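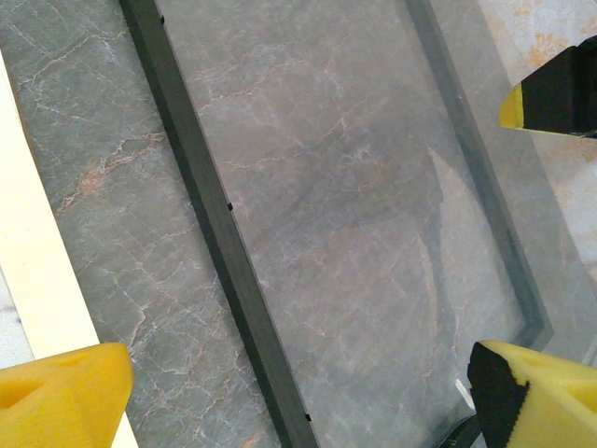

Section 6. Glass, frame and backing: taking apart, cleaning, closing up

These steps apply to the Lill frame in dark gray. The leaflet in the box covers the same job in one paragraph and makes it sound like two minutes' work. Allow more than that.

6.1 Before you start

1. Find a flat, hard surface bigger than the frame. Stone or a solid table will do. The leaflet recommends a "soft, yielding surface such as a bed," which I would ignore. A frame that sags in the middle puts all the strain on its corners.

2. Wipe the surface down and run your palm over it. One grain of grit under the glass is enough to leave a scratch.

3. Leave the picture in its folder until step 6.4.

Note: Polished stone is slippery. If the frame slides when you press on one side, put a thin cotton cloth under it.

CAUTION: The edges of the glass may not be smoothed. The leaflet says they are. Wear gloves until you have checked all four sides yourself.

6.2 Opening the frame

1. Lay the frame face down.

2. Bend the metal tabs up with a butter knife, only as far as you need to. They are supposed to survive repeated bending. I have had them snap on the second try.

3. Lift out the backing board and stand it upright somewhere it won't get kicked. Laid flat on the floor it will be stepped on.

4. Take out any paper insert and throw it away.

5. Check for a clear film on the glass. Some packs have it on one side, some on both, and the leaflet doesn't mention it at all. Pick at a corner with a fingernail.
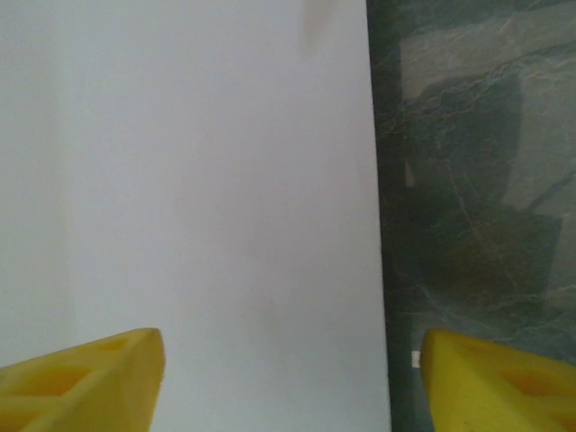
6. Look over both faces of the board before you go any further. A dent or a pencil mark on the inside face can show through thin paper. If one face is worse, turn it toward the wall.

6.3 Cleaning the glass

1. Breathe on the glass and wipe it with a dry lint-free cloth. Try this first. It is free and it often does the whole job.

2. If haze remains, put a little plain water on the cloth, never on the glass. Water runs under the molding and stays there.

3. Tilt the pane toward a window and look across it from a low angle. A pale band that moves as you move is a reflection and no amount of rubbing will shift it. A patch that stays put is dirt or film.

4. Turn the glass over and do the other side.

Note: Nerex glass spray is sold for this purpose with a claim of "386 days streak-free." I can't tell you how anyone arrived at that number. My own test lasted from May until I got bored, and the pane done with water looked the same.

CAUTION: Do not use ammonia cleaners on acrylic. If your pane feels light and a bit warm to the touch, assume it is acrylic whatever the label says.

6.4 Closing up

1. Put the glass back and dust it one last time.

2. Lay the picture face down, then the mat if you have one, then the board.

3. Hold everything together and turn it over to check for hair and lint. There will be some. Go back to step 1 as needed.

4. Press the tabs down, starting in the middle of each side. Corners last.

5. Do not tape over the tabs yet. Leave it a day, look again, then tape.

The Brekard hanging kit is covered in section 9. Skip the adhesive strips in it until you have read the part about weight.

Text revised by Tõnu Org, 06/08/2012. Replaces the Jarkska sheet, which had the glass going in last.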